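Best way to store/pack small plush toys without squashing them?
Merolen Home Help > Storage & Tidying

Ibsa Shiferaw
Sorting out plush before we move in May. Got a teddy with curly light brown fur and a little orange one, plus a clear see-through open top thing to put them in. Light wood table to work on.
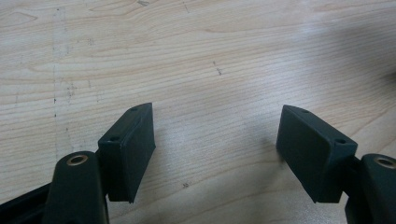
Anyway the bear is the bigger worry, last move he came out of a trash bag flat on one side. Do I put him in first or the orange one? Also the walls are just thin clear plastic so I dont want to force it. Truck comes Tuesday.

Ulises Cárdenas
Bear first, bottom down, legs folded forward. Small one goes in the gap by his lap, never under him. Brush off crumbs and hair before anything goes in. Dont push on the face, push on the belly if you have to push at all.

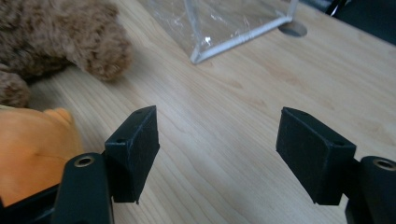

Should curly fur be brushed before packing?
Only lightly, with your fingers or a wide comb. A stiff brush pulls the curls out and they go frizzy.

Also make sure he's bone dry if you wash him, give it a full day more than you think. Mine smelled for weeks.

Gebretsadik22
vacuum bags. done. fit 200 of them in a closet lol

Plumance
Please no vacuum bags for curly ones, the fur creases and some never fluff back up. Agree with bear first. If he's on his side turn him upright before you lower him in, hold round the upper body, not by an arm or a ear.

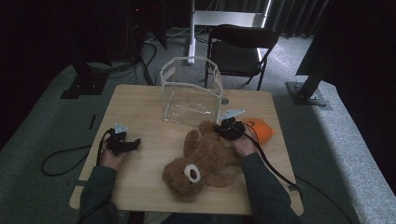 Then lay a cotton pillowcase over the top, tuck the edges, no tape on the plastic. Keep it out of the sun, orange fades fast. Put it on the truck last so nothing gets stacked on it.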